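Gultero 283 Height-Adjustable Worktable
Section 4: Levelling and first adjustment

Complete Section 3 (Assembly) before starting. Two people are needed for steps 1 and 2.

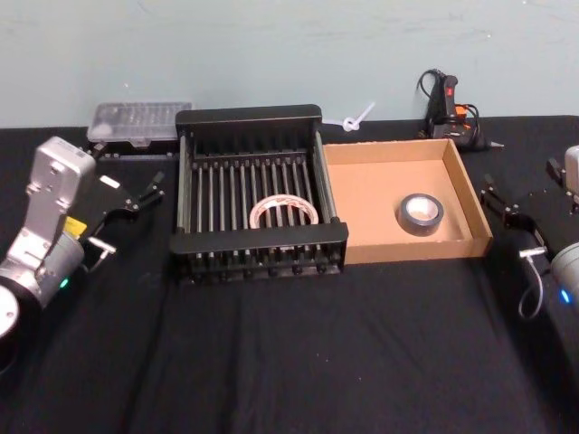 So-yul Shim
Technical Author, Falero
Revised 04/11/2022

4.1 Positioning

1. Stand the table on a firm floor. Carpet tiles are acceptable; deep-pile carpet is not.
2. Leave a gap of 126 mm between the rear edge and the wall. The rear crossbar projects beyond the top and must not touch the skirting board.
3. Release the transit locks on both legs by turning them a quarter turn anticlockwise.

CAUTION: Do not lift the table by its top. Lift by the side rails only.

4.2 Levelling

4. Place a spirit level along the front edge.
5. Turn the foot at the lower end clockwise until the bubble is centred.
6. Repeat with the level placed front to back.
7. Tighten the lock nut on each foot with the 13 mm spanner supplied.

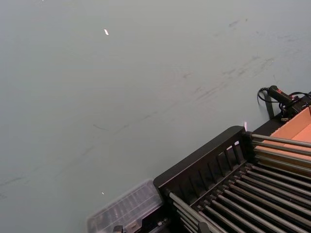 Note: On models with the Deák foot, the lock nut is above the collar and has a left-hand thread.

4.3 Setting the height

8. Hold the crank handle at the right-hand rail and push it in until it clicks.
9. Turn clockwise to raise, anticlockwise to lower. The range is 624 mm to 1016 mm, measured from the floor to the upper face.
10. Stop when the handle stiffens. Forcing it past either limit will strip the gear. 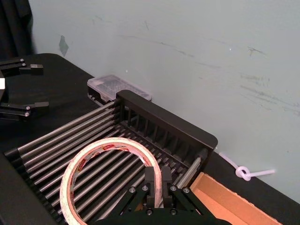 11. Pull the handle out and stow it in the clip under the rail.
12. Check the level again at the chosen height and correct if needed.

WARNING: Keep hands clear of the leg sleeves while the top is moving.

For replacement feet and handles, see Section 9 (Brorkside parts list).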